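**Progress report to Surnier, household skills grant**
Prepared by Melahat Erdem, 1/17/21

This report covers the laundry part of the Pumar day program. The kitchen part is reported separately by Kuo-hua Chien.

## Work done this period

We moved the laundry sessions out of the corridor and onto a table of their own. The grant paid for the table fittings, a set of hanging racks and the first order of socks and cloths. Spending to date is 2,000 of the amount approved under the equipment line. Nothing has been charged to travel.

Sessions now follow one order: hang, take down, pair, put away. Hui-mei Lau wrote the session plan and Hsiu-ying Tsai tested it with her group before the others took it up. Hanging takes up the first part of each session. We use the flat white plastic racks with small clips, which suit small items such as socks and cloths.

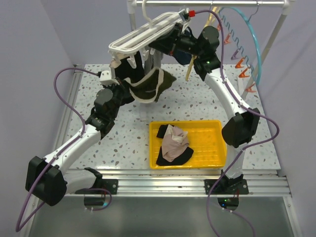
The first racks we bought, from Brastura, were returned. Their clips were stiff and several people in the group could not open them with one hand. The replacements have given us no trouble apart from the way they tilt when the weight is all on one side. The session plan now says to start in the middle and work out toward both ends.

Attendance was good. We held 17 sessions, three more than planned, and 66 people came to at least one. Two sessions in the first week ran short while the wall next to the table was being repainted.

## Pairing and folding

Pairing has been slower than expected. People match colors without much difficulty, but dark socks cause mistakes, mostly black taken for navy. Ka-ming Kwok suggested adding olive green and white to the mix so that each batch has some easy matches in it, and we did this from the fourth session on.

We also dropped the flat fold. It looked neat but came apart as soon as the socks were picked up. The groups now roll or bunch the socks and turn a cuff over the top. Thick ribbed socks make a bulky bundle this way, and we accept that.

Items still open:

- Replace the socks that have lost their stretch. Hui-mei Lau has the list.
- Agree on one way to bundle a thick sock with a thin one. The groups currently do it differently.

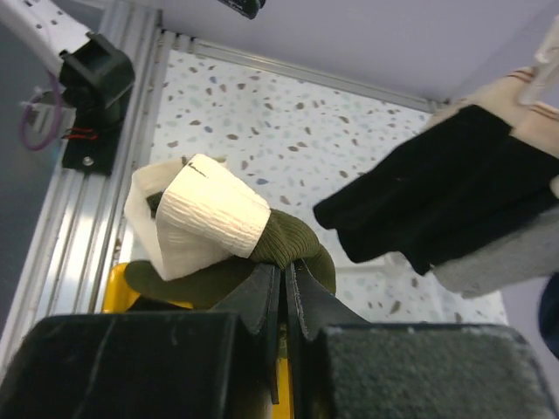

- Order a second set of clips from Gál. The price quoted is within the budget line.
- Decide whether cloths should stay in the same batch as socks or get a session of their own.

## Next period

Sessions continue on the same schedule through February. We are not asking for any change to the budget. Hsiu-ying Tsai will take over the attendance records from me, and questions about them should go to her. The printed session plan will be sent to Surnier with the next report, once the section on bundling is settled.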